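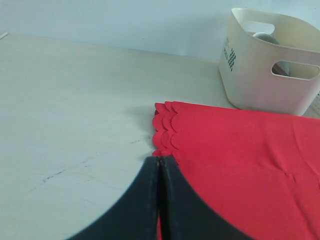 Wrist camera, fingers at the scalloped edge of the red cloth, basket behind.

October 2018, Tuesday. Bench 5, cloth folding, fault on close.

Stopped the folding runs before lunch. The gripper controller is reporting "object held" with nothing in the fingers, and the arm then carries on through the lift and fold with an empty gripper. On the last attempt before I stopped, the fingertips dragged on the tabletop through the first part of the move. The force limit did not trip. It should have.

Settings at the time: close force 6 N, Hernuvent controller, firmware as delivered in February. Approach height taken from the Coutinho calibration file, not edited by me.

Checked so far:

Finger position at full close, no cloth. Reads 0.5 mm open. The held test is anything over 0.3 mm, so a fully closed gripper passes as a grasp. That accounts for the false report. One layer of the cloth does not shift the reading enough to separate it from empty. Two layers might. The scalloped side is folded over on itself, so what the fingers pick up there depends on where along a lobe they land.

Zero offset. Re-homed the fingers 5 times. The offset came back every time, so it is not a one-off bad home. Either the finger pads are seating badly or the zero was stored with something between them. Pads not yet removed.

Force limit. Set to 39 N in the arm configuration. Kelly Assunção thinks the limit is masked for the first 300 ms after a close command, to stop the closing jolt from tripping it. I found the mask in the Stengate script. It restarts on every close command, and the retry loop sends close repeatedly. During a retry the limit is therefore off nearly the whole time. I count this as a safety fault and have logged it separately from the grasp problem.

Camera view does not settle it. With the fingers together there is a sliver of red in the gap between them, and I can't tell from that whether the edge is pinched or only lying underneath.

Bench 5 is not to be run in auto until the mask is fixed. Jog mode at low speed is fine, with a hand on the stop.

To do:
Take the pads off, clean the seats, refit, home again.
Move the mask timer out of the retry loop. Kelly to review before it goes on the arm.
Raise the held threshold once the zero is good, then repeat on single and double layers.
Ask Prellance whether the thinner pads are still available.

Old script kept in the faults folder. Do not copy it to the other bench.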